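Bunny-to-plate cell, setup and care notes

Working README for the two-arm cell at Clusach. Started by Josefina Mansilla, patched by whoever last broke it. Last full pass 2018-02-01. If you change the cell, change this file too please.

What it does: left arm, plush bunny, green plate. Right hand stays parked on its side. Recordings go in the Lellusik folder, one subfolder per session.

Before power on
- table clear of tools, cups, tape
- both cable holes at the back open, nothing stuffed in
- cable loop at left wrist free. Needs slack or the wrist faults on roll
- wrist screws finger tight plus a quarter turn, NOT more (Manolis stripped one) 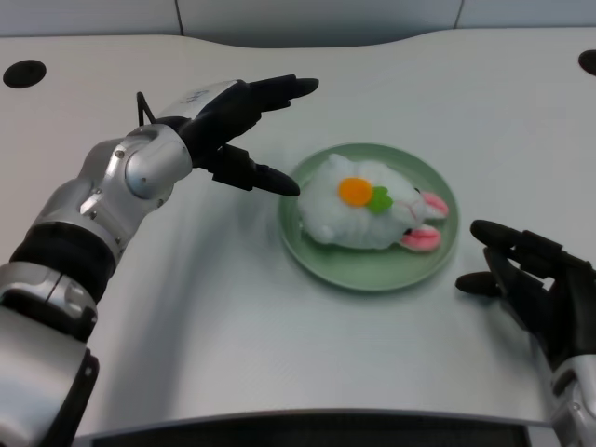 Bunny on the plate, left hand beside it.

Start position
Plate near the middle, bunny to the left of it on its side, ears toward the plate. Reset script is reset_left, run it twice, first run sometimes skips the thumb. Then 30 seconds idle so the encoders settle.
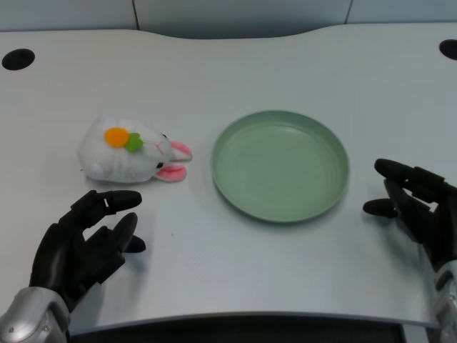

Right hand park pose is saved as park_r. Don't teach a new one without telling Tharushi, the Bashir planner reads it by name and falls over if its missing.

Approach speed is set in cell.cfg, line 367. Leave it. Faster looks fine for a few runs and then the wrist hunts on the way down.

Grasp height
Re-zero after any work on the left wrist. Come down slow, stop at first contact, save. Too low and you load the joint, too high and you get fur and nothing else.
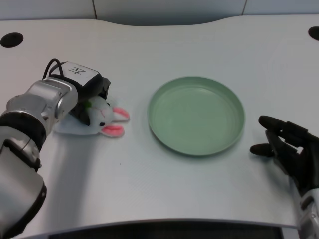 Force limit lives in the same config, a few lines under speed. Zainab's value is the good one – the old Zandham default was set for hard parts and is way too high for plush.

Upkeep
- wipe table and plate every session, lint gets everywhere
- lint out of finger joints with the soft brush, no compressed air
- check left cable for rub marks
- wrist bearing check every 3000 cycles, log it
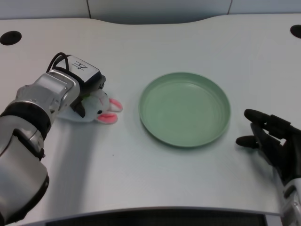

Known problems
- left wrist fault 4 after long idle. Power cycle the arm only, not the whole cell
- force reading drifts when the room is cold, re-zero agian at lunch
- log timestamps wrong after a crash, fix by hand for now

Spares in the gray drawer. Cable is the last one – Garba has more on order, due in May.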